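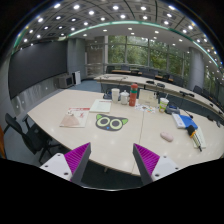

Cat-face mat on the conference table.

Prider Evidence Locker, 40-Compartment

Evidence has a way of wandering. It starts out in a sealed bag with a signature on it and ends up in somebody's desk drawer under the takeout menus, which is a hard thing to explain to a judge. The Prider pass-through locker keeps it in one place until the property clerk comes in.

An officer puts the bag in from the hallway side, pushes the door shut and goes home. The door won't open again from that side. The clerk unlocks the back from inside the property room, and the log records who, when and which compartment. It does not record excuses.

Body: welded steel, gray. You may also have it in a slightly different gray.
Compartments: 40, in three sizes, including two tall ones for long guns
Weight: 244 pounds empty. Please don't try it with one friend.
Log: holds the last 3,000 openings, exports to a plain spreadsheet
Power: wall outlet, with battery backup
Keys: two overrides, numbered. Lose both and you'll be talking to Abilio Rivas in service, who is patient but charges for it.

Not refrigerated. Blood kits and anything that used to be alive belong in the Biltley cold unit, sold separately and worth every penny by August.

"We had a closet and a clipboard," writes Kirsty Gilchrist, property supervisor in Clernard. "The clipboard went missing twice."

Wall cutting and anchoring are not included. Delivery is to the ground floor. If your property room is in the basement, and it always is, ask for a stair quote before you order.

Orders placed after 2025-12-15 ship with the new hinge. The old hinge was fine. The new one is quieter.

Sales: Demetrio Barroso
Parts and replacement keys: Abilio Rivas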